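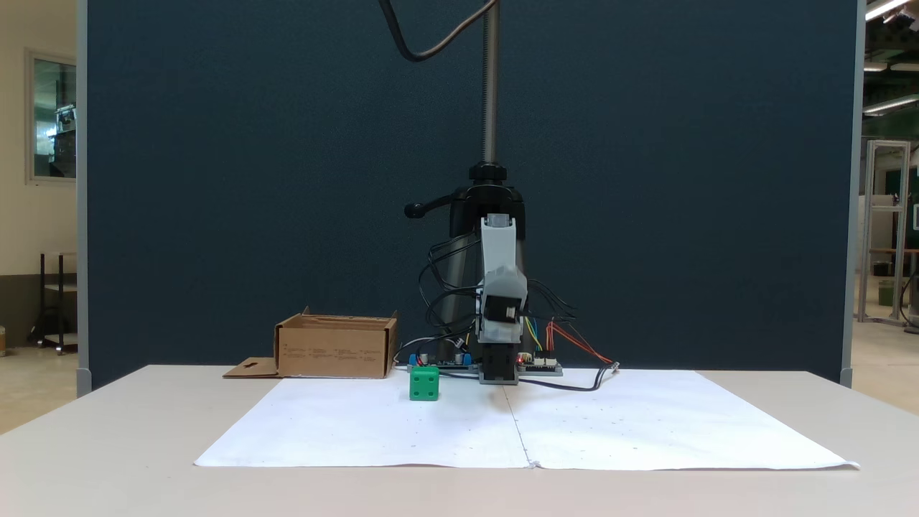
조용한 사무실을 원하는 사람들이 먼저 물어야 할 것

만주 바지파이(Manju Bajpai)는 사무실의 소리를 다루는 일을 한다. 건축 음향 사무소 스칼렉(Skalleck)에 들어간 지 12년이 넘었고, 그 전에는 공연장 설계팀에서 일했다. 요즘 들어오는 의뢰는 대부분 공유 사무실과 연구실, 소규모 회사의 회의실이다. 4월에 스칼렉 사무실에서 그를 만났다. 같은 사무소에서 현장 측정을 맡고 있는 찌 찐(Trí Trịnh)도 중간에 합류했다.

바지파이는 의뢰인이 처음 보내는 메일이 거의 비슷하다고 했다. "시끄러우니 방음을 해 달라고 합니다. 그런데 방음과 흡음을 구분해서 쓰는 분은 드뭅니다. 옆방 소리가 넘어오는 문제인지, 방 안에서 소리가 울리는 문제인지에 따라 공사가 완전히 달라집니다. 벽에 스펀지를 붙인다고 옆방 소리가 줄지는 않습니다."

그가 예로 든 곳은 프레스티토(Prestitow)라는 공유 사무실이다. 오래된 창고 건물을 고쳐 쓰는 곳으로, 입주자는 110명이다. 천장이 높고 바닥은 콘크리트, 한쪽 면은 전부 유리였다. 처음 방문했을 때 운영진은 전화 통화가 문제라며 통화 금지 구역을 넓히려 하고 있었다.

"설문을 다시 읽어 보니 통화 소리를 적은 분은 29명이었습니다. 39명은 '무슨 말인지 알아들려서 집중이 안 된다'고 썼어요. 같은 이야기 같지만 다릅니다. 뒤의 분들은 통화든 잡담이든 내용이 들리는 것이 싫은 겁니다. 소리가 크냐 작냐는 그다음입니다."

사람은 의미 없는 소음에는 어느 정도 익숙해지지만 말소리에는 그렇지 못하다는 것이 그의 설명이다. 그래서 너무 조용한 사무실이 오히려 불편할 때가 있다. 배경음이 낮으면 멀리서 하는 말까지 또렷해진다. 프레스티토에서도 공조기를 저소음 제품으로 바꾼 뒤에 민원이 늘었다고 한다. "운영진은 억울해했습니다. 돈을 들여 조용하게 만들었는데 왜 불만이 더 나오느냐고요."

천장부터 본다

바지파이는 예산이 적을수록 천장에 먼저 쓰라고 권한다. 열린 공간에서는 말소리가 천장에 부딪혀 먼 자리까지 간다. 벽은 가구나 책장으로 어느 정도 흩뜨릴 수 있지만 천장은 비어 있는 경우가 많다. 프레스티토에서는 창고의 철골을 그대로 보이게 두고 싶다는 요구가 있어서, 흡음판을 수평으로 붙이지 않고 세로로 매달았다. 흡음판은 안젤로브스키(Angelovski)라는 업체에서 맞췄다.

"세로로 달면 양쪽 면이 다 소리를 받습니다. 스프링클러와 조명을 피하기도 쉽고요. 단점은 먼지입니다. 청소를 어떻게 할지 계약할 때 정해야 하는데 그걸 빼먹는 곳이 많습니다."

그다음이 책상 사이를 나누는 물건이다. 여기서부터는 찐이 주로 이야기했다. 그는 측정 장비를 들고 하루 종일 건물 안을 돌아다니는 날이 많다.

"파티션은 높이를 제일 먼저 봅니다. 앉은 사람의 입과 옆 사람의 귀를 잇는 선을 막아야 하니까요. 책상 위로 손바닥만큼 올라온 칸막이는 서류가 넘어가는 것을 막아 주는 정도입니다. 아래쪽 틈도 봅니다. 바닥이 딱딱하면 그 틈으로도 소리가 꽤 샙니다."

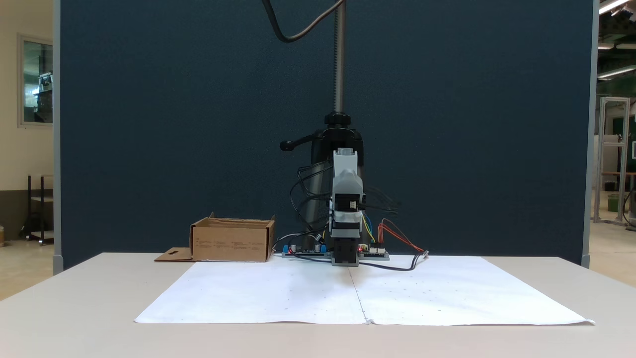
칸막이의 재질에 대해서는 두 사람의 의견이 조금 갈렸다. 바지파이는 유리 칸막이를 되도록 쓰지 않는다. 시야가 트이는 장점은 인정하지만, 말하는 사람 앞에 유리가 있으면 소리가 거의 그대로 돌아온다. 찐은 유리도 자리를 잘 잡으면 쓸 만하다고 본다. 흰 상판 뒤에 짙은 남색 천 파티션을 세우는 방식에는 둘 다 호의적이었는데, 찐은 천이라는 사실만 믿지 말고 속을 확인하라고 했다. 겉감 안에 흡음재가 든 제품이 있고, 얇은 판에 천만 씌운 제품이 있다. 카탈로그 사진으로는 구별하기 어렵다.

"손가락 마디로 두드려 보는 것도 방법입니다. 시험 성적서를 달라고 하는 게 제일 낫고요. 주파수별 수치가 표로 나와 있어야 합니다. 평균값 하나만 적어 놓은 성적서를 받으면 저는 다시 요청합니다." 찐의 말이다.

색은 성능과 상관이 없다. 다만 바지파이는 어두운 색을 고른 의뢰인에게 조명 계획을 같이 보라고 말한다. 칸막이가 높고 어두우면 안쪽 자리가 컴컴해지고, 그러면 사람들이 창가로 몰린다. 몰린 자리는 다시 시끄러워진다.

회의실 문

프레스티토에서 가장 오래 걸린 일은 회의실 문이었다. 벽은 석고보드를 겹쳐 잘 지어 놓았는데 문 밑으로 빛이 보였다. 입주사인 라킥스(Larkix)는 그 방에서 채용 면접을 했고, 복도에서 대기하던 지원자가 앞사람의 답변을 들었다는 이야기가 나왔다.

"벽에 쓴 돈이 문에서 다 빠져나간 셈입니다. 문짝을 무거운 것으로 바꾸고 둘레에 고무를 둘렀습니다. 아래에는 문을 닫으면 내려오는 막음대를 달았고요. 처음에는 문이 뻑뻑하다고 불평이 많았습니다." 바지파이는 문을 고치는 데 2주가 걸렸고, 그중 대부분은 자재를 기다린 시간이었다고 했다.

환기구도 자주 놓치는 곳이다. 회의실 두 곳이 같은 덕트를 쓰면 천장을 통해 대화가 오간다. 찐은 측정하러 간 건물에서 옆방의 급여 협상을 끝까지 들은 적이 있다. 덕트 안에 흡음재를 대거나 경로를 꺾으면 나아지지만, 이미 천장을 닫은 뒤라면 비용이 커진다. 그는 도면 단계에서 설비 담당자와 한 번만 통화해도 피할 수 있는 일이라고 했다.

규칙으로 해결하려는 시도에 대해서도 물었다. 바지파이는 규칙이 필요하다고 보면서도 공간이 규칙을 도와야 한다고 답했다. 통화 부스가 복도 끝에 있으면 사람들은 짧은 전화를 자리에서 받는다. 프레스티토는 결국 통화 금지 구역을 넓히지 않았다. 그 대신 부스를 책상 가까이로 옮기고, 커피 기계를 출입구 쪽으로 뺐다.

공사가 끝난 뒤 다시 설문을 했는지 묻자 그는 아직이라고 했다. "바로 물으면 다들 좋아졌다고 합니다. 공사 소음이 끝났으니까요. 한 계절은 지나고 물어봐야 합니다."

찐은 다음 날 아침에 잡힌 측정 준비를 하러 먼저 일어났다. 이번에는 도서관 열람실이라고 했다.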